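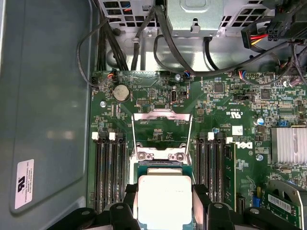

Workshop tips: software for a robot arm that works inside PC cases

These tips are collected from our bench at Bredeveck, where we take apart and rebuild used desktop computers. The arm does processors, memory and coin cells. A person does the cables. I write mostly about the software side, as the mechanical side was already covered on the older page.

Before you start a job

Save the arm's home position with the case on the table, not with an empty table. The side panel changes what is reachable, and a path that was planned without it will go through it.

Give the planner a simple box for each wall of the case, and one more box for the drive cage. Do not import the full drawing of the chassis. We tried it with a model from Raniseck and the collision check became so slow that the arm waited between every two moves. Boxes are ugly but fast.

Cables are the worst. They have no fixed shape, so we mark a "no go" volume over them, a bit larger than they look. If a loop of cable hangs over the board, move it by hand and tie it before you press start. I know it is tempting to let the planner go around. It goes around the cable it saw, and the cable moves when the fan header is touched.

Finding the board with the camera

Do not look for the whole board. Look for three things which do not move in relation to each other and compute the position from them. Good candidates are the coin cell (round and shiny, easy to find), the corners of the socket frame, and the standoff screws. The white latches at the end of the memory slots are also good, but remember they have two positions, open and closed, so use the slot body and not the latch.

Printed logos are useful for one purpose, which is to know the rotation. On a Dell board the logo may be sideways from the camera's view. Our first matching script assumed that letters are always upright, and it turned the complete map by 90 degrees. Now the script tests four rotations and keeps the best one.

The metal top of a processor is difficult. It reflects the ring light, and if there are spots on it the edge finder will draw edges around the spots. Turn the light down and find the green border of the processor instead. The border is matte and the contrast with the socket is better.

Heatsink fins give many parallel lines. Memory slots also give many parallel lines. If your detector counts lines, it can mix them up. We mask the heatsinks before we search for slots.

Check that the load plate is up

This one deserves its own place. The plate must be open before the fingers go down, and the software must confirm it in each job, also when the operator has clicked "plate open" on the screen. We compare the height at the hinge side with the height at the free side. If both are low, the job stops.

The opened plate is also an obstacle. Add it to the planner as a thin box after the check is passed. For two weeks in September our planner did not know this, and I had to straighten the plate on several boards.

Fingers and approach

Come down straight. Put a waypoint directly over the socket, stop there, and only after that allow the vertical move. Curved paths look nice in the simulator and they are not good near pins.

Let the two fingers stand on opposite sides of the processor before the closing begins. Use the edges of the green substrate and never the metal lid for your finger width, as the lid is smaller than the substrate.

Slow is cheap. We use 100 percent speed outside the case and 3 percent in the last part of the approach. The total time of the job is almost the same.

Do the force limit in the controller and not in your script. A script can hang. We use the limiter block from Astonis in the control loop, and the script only reads if it was triggered.

If the limiter triggers, go up by the same line you came. Do not let the software "search" with small side moves in a socket. For memory modules a small search is acceptable, for a processor it is not.

Logging

Write the joint positions, the force and one camera picture at each waypoint. More pictures than this fill the disk and you will not look at them. We keep the last 300 jobs and delete older ones by night script, at 2 a.m.

Put the software version in the first line of the log. Please do it. I lost a full afternoon comparing two runs which came from different versions of the calibration.

When a job fails, save the planner's input too and not only the result. Then you can run it again on a laptop without the arm.

Calibration of the wrist camera

Repeat it each time somebody has removed the fingers. It does not matter if they were put back "exactly the same".

Use a small target and put it at the depth of the board, inside a case. A calibration which was made at table height will be a little wrong deeper down, and a little is enough to touch a latch.

The calibration tool of Herrero asks for a minimum of samples and accepts poor ones. Look at the error list yourself and throw out the worst. Use different wrist angles, otherwise the result looks excellent and is useless.

Small things

Name your positions by the part and not by number. "Over_socket" is clear after one year, "P14" is not.

Keep one dead board for testing new code. Ours has had more than 1,000 insertions and the socket is finished, but for planning tests it is still fine.

Do not change the light and the software on the same day.

Unplug the case and remove the power cord before the arm gets near it. Also for a dry run.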